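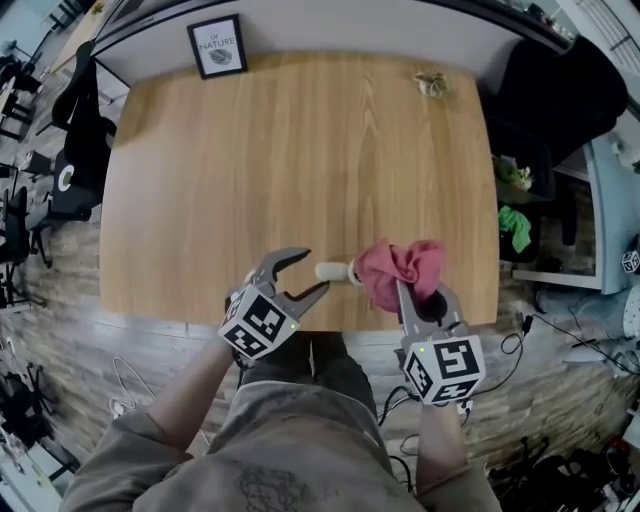
Titside Neighbourhood Garden and Hall Association
Minutes of the general meeting, March
Held in the supper room, Titside Hall

The meeting opened at 7.10 pm, a little after the advertised time, as the rain had slowed everyone coming over from the Drillthorpe side. The chair welcomed those present, and gave a particularly warm welcome to the three new households from Gounder Street who were attending their first meeting.

Apologies
Apologies were received from four members and from the Cindlow garden group, who had their own working evening and sent their very best wishes, along with a box of late tomatoes which was left by the urn for anyone to take home.

Minutes of the previous meeting
These had been sent around beforehand. One correction was asked for: the hose fittings were bought for the lower beds and not the upper beds. With that change the minutes were accepted.

Matters arising
The side gate has been rehung and now closes properly, which drew a small round of applause. The latch is still stiff and members are asked to lift it as they push. The letter to the council about the kerb outside the hall has been sent and a reply is awaited. The missing wheelbarrow has come home - it was behind the compost bays under a tarpaulin - and the meeting agreed to say no more about it.

Money report
The balance at the end of the month stood at $531. The autumn plant stall brought in $411 before costs, and $145 was paid out for potting mix, labels and the hire of the second trestle. The meeting was very pleased with this result, and thanks were recorded to everybody who potted up seedlings over the summer, especially those who did so through the hot fortnight in February. A question was asked about whether the insurance had come out yet. It has not, and it falls due before winter, so members were asked to keep that in mind before getting too excited about the figures. The report was accepted.

Water tank
There was a long and friendly discussion about the tank. The tap at the base drips, and while a bucket has been doing good service underneath it, it was felt that we could do better. One member offered to replace the washer and, if that does not cure it, the whole tap. A limit of $89 was agreed for parts. It was also suggested that the overflow could be turned toward the fruit trees, which have had a thirsty few months. Several people liked this idea very much, though others wondered about the path becoming slippery. It was left that two members would walk the line of the pipe together on a dry morning and bring a sketch to the next meeting.

Garden beds
All the upper beds are now taken. There are two lower beds free, both a bit shady in the afternoon but lovely for greens. Gounder Street residents will be offered these first, as they have been waiting since spring. Members giving up a bed are kindly asked to clear it before handing over the key, and to leave any stakes in the shed where others can use them.
There was some talk about mint. It was agreed that mint is to be grown in pots only, and that those with mint already in the ground have until the end of autumn to lift it.

Hall bookings
The Drillthorpe singers have asked to move their practice half an hour earlier through the colder months. There was no objection, provided the kettle is left filled for the group that follows. The price of casual hire was raised by one member, who felt it had stayed the same for rather a long while. Others felt that keeping it low brings in families who might otherwise go without a party, and after a good airing of both views it was left as it is until the yearly meeting.

Soup night
The soup night with Cindlow will go ahead in the middle of winter as usual. We are to supply pumpkin and a vegetable barley, they are to supply the bread and something sweet. Bowls are short, so please bring your own, with your name on a bit of tape underneath. A sign-up sheet has gone on the noticeboard. The colour of the bunting was brought up again and was held over.

General business
A member thanked those who had dropped off meals during her recent stay in hospital, and said she had never eaten so much lasagne in her life.
The grey cat is being fed by at least two households and does not need feeding at the hall.
Secateurs borrowed from the shed should be wiped down and oiled before they go back on the hook.

Next meeting
Next month, same room, 7 pm. Supper will be brought by the lower bed holders.

The meeting closed at 8.50 pm and was followed by tea and a date loaf.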